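Alden Bench 2: a crate-transfer task suite for simulated arms, reviewed

Alden Bench is a package of manipulation tasks with a scoring harness, intended for comparing learned policies before any hardware time is spent. Version 2 replaces the rigid-block tasks of the first release with bottles, crates and a warehouse setting. We ran it for a month on two policies and read most of the evaluation code. This review covers the bottle transfer family, which makes up the largest part of the suite and is the part most groups will cite.

Installation took an afternoon on a clean workstation. The physics back end is pinned to an older release, and the package will not start if a newer one is found on the path. The error message names the wrong module. Once the versions matched, every task loaded and the bundled scripted controller ran to completion.

The transfer task asks the policy to move bottles from a green crate to a red one standing directly behind it. Bottles differ by cap color, and the instruction string names one or more of them. In the basic layout the crates sit close together, so the motion is short and most of the difficulty lies in the approach: the fingers must come down on a cap without touching its neighbors or the crate wall.

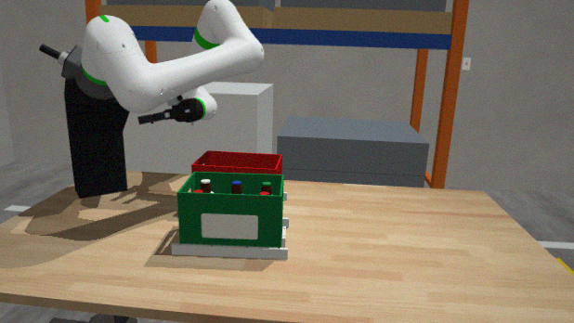
Transfer task in the warehouse scene: three capped bottles in the green crate, red crate behind, gripper empty in the air above the table.

The main claim in the documentation is that scoring by stage predicts policy ranking better than scoring by final success. Each episode is split into approach, grasp, lift and place. A stage is credited only if the stage before it was credited, and contact with any bottle not named in the instruction cancels the credit for approach. We consider this a sound design. Final success alone gave our two policies nearly the same score, 48 percent against a slightly higher figure that fell within the seed variance. Stage scores separated them clearly. One policy lost most of its episodes at grasp. The other grasped reliably and then released too early over the near wall of the destination crate.

The second policy was trained with Condori, the action-chunking method that Alden ships as a baseline. Its early release is a known effect of long chunks, and shortening them reduced it. The package exposes chunk length as a configuration value, which made the test easy to set up. It does not log the chunk boundary alongside the contact events, so we had to patch the recorder to line the two up. That should be a standard field.

Evaluation uses 504 episodes per policy by default, divided over fixed seeds. On our machine a full run took around 65 minutes. Runs with identical seeds gave identical stage scores on the same GPU model and small differences on another. The documentation mentions this in a footnote and should move it to the section on reporting.

Weak points. The grasp check tests contact on both fingers and nothing else, so a bottle pinched at the edge of its cap counts as grasped and then fails at lift. The failure is filed under the wrong stage. We added a minimum contact area and saw a noticeable share of lift failures move to grasp. Lighting randomization is off unless requested, and the default light throws a broad shadow from the arm over part of the table. A policy trained only on the default may learn to use that shadow as a cue. We did not test this directly, but turning randomization on at evaluation lowered both policies' approach scores.

Cap color is also too easy as an identifier. White, blue and green are well separated, and a color threshold would resolve the instruction in most episodes. The Flundetano extension, distributed separately, adds repeated colors and refers to bottles by position. We would treat it as required for any claim about language grounding.

Compared with Wusov, the other suite we use regularly, Alden Bench 2 has fewer tasks and much better failure accounting. Wusov reports one number per task and leaves the cause to be found in the replays. For picking a final model either will do. For deciding what to change in a training setup, Alden saves several days of watching rollouts.

Recommended for groups comparing policies of similar strength, with the grasp check patched and lighting randomization enabled. Results from the default configuration should be labeled as such when published.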